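Dorndale Community Pottery: Questions About Firing and Pickup

5 comments | 181 shares

How do I book kiln space?
Fill in the sheet by the Bellamy Street door or use the form on this site. You need your name, a phone number and the height of your tallest piece. Space is given out in the order the forms come in.

What clay can I bring?
Any mid-range stoneware. We do not fire earthenware in the same load. If you bought your clay secondhand and the bag has no label, make a small test tile and hand it in first.

How dry does my work have to be?
Bone dry. If a piece feels cool against your cheek it needs longer. Thick bases can take two weeks in winter.

Is there a size limit?
Pieces must be no taller than 20 inches, including lids and handles. Lidded jars are fired with the lid on, so wax the rim.

Can I use my own glaze?
Yes, if it is rated for our temperature. Flolumer glazes are fine. Homemade recipes need a test tile. Leave a quarter inch bare at the foot of every pot. If glaze runs onto a shelf, you pay for the shelf.

How long until I get my work back?
Usually three weeks. February is slower, as the kiln is down for new elements.

Where do I collect it?
Finished work is in the Skundodine Room, open until 8 p.m. Check the ticket number before you take anything. The last ticket given out before this page was updated was 665.

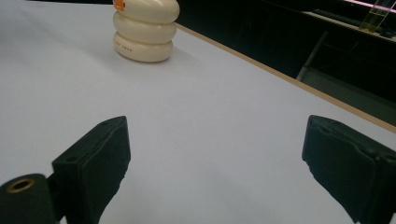
Comments

Maplerow: The three weeks is right for bisque, but my glaze load took closer to five. Might be worth listing them separately.

What happens to work that isn't collected?
We hold it for two months and call you once. After that it goes on the sale shelf, and the money goes toward kiln repairs.

Do you fire for schools?
Yes, by the full load only. Ask at the desk for the rate.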